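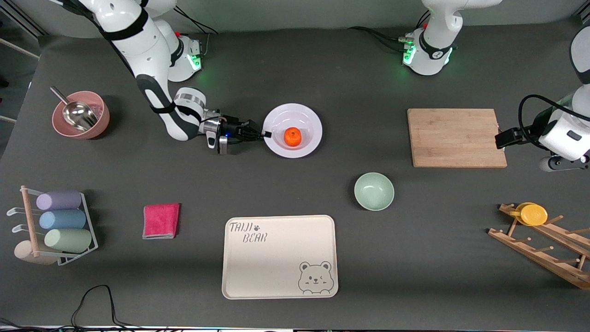
What did the grant pay for between November and the end of this reporting period?
It paid for the first stage of the shared kitchen collection at Flanthorpe: the purchase of plates, bowls, boards and serving tools, the shelving to hold them, and the preparation of 24 household sets for loan.

Second Progress Report to the Prurgate Fund
Submitted by: Elsa Westerberg, Program Manager, Flanthorpe Household Lending Service
Fund contact: Akash Rastogi
Date: Friday, March 24, 2023

1. Purpose of the project

The Flanthorpe Household Lending Service provides basic kitchen equipment to people moving into unfurnished housing. Under the terms of the award, the Service undertook to replace its earlier stock, which had been gathered piecemeal from donations, with a consistent collection that can be borrowed, returned, cleaned and lent again. Households may keep a set for up to 300 days.

2. Work completed

The collection now holds 500 individual items. Each has been entered in the register with a short description, a shelf location and a note of its condition. Donated items that were chipped, cracked or badly stained have been withdrawn.

Plates were the first category to be settled. The Service chose round plates with a wide rim and a shallow center well. They stack securely, and the well is deep enough for a meal with some sauce, so that a household short of bowls can manage with plates alone. Borrowers in the trial group also used them for fruit and for bread at the table.

Bowls proved harder. The original request to the Fund assumed a single size, but the trial group asked for one large bowl for mixing and one smaller bowl for each person. The supplier, Olto, agreed to exchange part of the first order at no charge. Color was left to availability, and borrowers have raised no objection to mixed colors within a set.

Cutting boards are wooden throughout. The Service considered plastic boards on grounds of weight – a set has to be carried home, often by bus – but the trial group preferred wood, and the boards can be sanded between loans. Each returned board is washed by hand, dried upright and oiled before it goes back on the shelf.

A stainless-steel scoop has been added to every set. It was not in the original list. Several borrowers buy rice, flour and oats in large bags and had been using cups or drinking glasses to measure them out.

3. Cleaning and inspection

The inspection of returned items has been rewritten following problems in the first stage. Bowls that had held flour or batter were in some cases being shelved with a light film still on the inside, which was difficult to see under the old lighting. The procedure now calls for every bowl to be wiped with a dark cloth after drying and washed again if the cloth picks anything up. Scoops are checked at the point where the handle meets the bowl of the tool.

The inspection table was resurfaced in November. Its edges had begun to lift, and crumbs were collecting underneath.

4. Loans and returns

All 24 sets were ready by the agreed deadline. Of these, three were held back as a reserve for emergency referrals from the Shakya housing office. The remainder went out through the ordinary application process. Returns so far have been in good order, with breakages confined to plates. Replacement plates are drawn from open stock, and borrowers are not charged for a first breakage.

5. Difficulties

Storage remains tight. The shelving was ordered for the earlier bowl sizes, and the large mixing bowls fit only on the lowest shelf, where they take up space intended for boards. Staff have moved the boards to a vertical rack by the door as an interim measure. One more bay of deep shelving would resolve the matter, and its cost can be met from the existing equipment line if the Fund agrees to the transfer.

The printed care sheet was also too long. Borrowers told us that they read the first few lines and put it away. A shorter version is in draft, with the instructions for wooden boards placed first – wash promptly, do not soak, stand on edge to dry.

6. Next period

The Service will complete the revised care sheet, begin preparing a further group of sets with the same contents, and carry out a full check of the register against the shelves. We request the Fund's written consent to the shelving transfer described in section 5 before the next order is placed with Olto. A statement of expenditure is attached separately.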